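Mudska Open Day Demonstration Set: Data Card

15/07/2020 | Prepared by Lungile Mathebula
Last updated: February

Summary

The Mudska Open Day Demonstration Set contains recordings made with hand-held grippers during the open day at the Ismont building. Visitors were invited to pick up and put down small objects on a table, under the guidance of laboratory staff. The set is offered for research and teaching on grasping and two-handed work.

Contents

The release holds 2,208 recordings. Of these, 767 concern fruit and small vegetables, 721 concern folded cloth, and the remainder concern kitchen items such as cups, lids and spoons. Each recording consists of a video from the gripper, the opening width of the fingers over time, and a short written label giving the task. Sound was not kept.

How the recordings were made

The demonstration ran at six stations. At each one a member of staff showed the task once, after which the visitor carried it out at their own pace. No limit was placed on the number of attempts. Visitors who wished to use two grippers could do so, and these recordings are marked "pair" in the label file. Recordings made by one person with a single gripper are marked "single".

Objects were returned to the table between visitors, but their positions were not reset to a fixed pattern. Users should expect the layout to differ from one recording to the next. Lighting was that of the room.

Consent and privacy

All visitors signed a form before taking part. Children took part only with a parent or guardian present. Recordings in which a face could be seen were removed before release. Hands and sleeves remain visible in many files. Requests for removal should be sent to the Ngcobo office, quoting the station and the time of the visit.

Suitable uses

The set is suited to the study of grasp choice, finger opening and the handling of soft or rounded objects by people without training. It should not be used to judge the skill of individual visitors, and it does not include force readings.

Fruit table

Tangerines and cherry tomatoes were used together so that the same gripper would meet objects of clearly different size. Labels name the fruit and, where relevant, its colour.
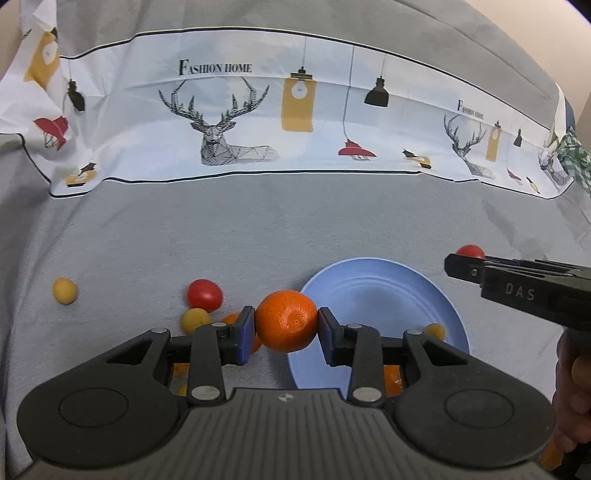
Geris wrote after the visit that the tomatoes had been much harder than expected, as it was difficult to judge how far to close the fingers without feeling the skin give, and asked whether a later release might record the squeeze as well. The request has been entered in the list of changes for the next version.

Known faults

Some labels from the cloth station give the wrong fold. Corrections are listed in the file "errata" and will be merged at the next release.

This site uses cookies to remember your settings. By continuing to browse you accept their use.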